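# Phantom grasp

A **phantom grasp** is a fault in which a robot's controller records an object as held when its fingers have closed on nothing. It was first logged at Bindberg, in simulated kitchen trials where an arm had to lift a thin tool off a white counter.
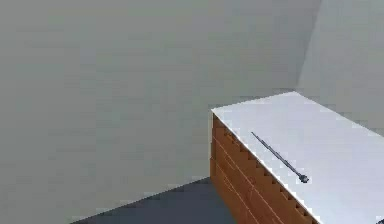 Rania Bensaid objected that the name flatters the software, and that "unchecked grasp" would be nearer the mark.

## Cause

The Bindberg controller judged success by finger position alone. A slender shaft leaves so small a gap between closed fingers that full and empty look nearly the same! In one run of 100 attempts, 3 phantom grasps went through as successes, and the arm carried on with its delivery quite happily.

## Remedy

Moataz Kamel's fix, known as the Hetau check, is delightfully simple: lift slightly, pause, then look at the counter again. If the tool is still lying there, the arm stops and opens its fingers. Repeat runs in December still gave 2 false alarms, both traced to shadows.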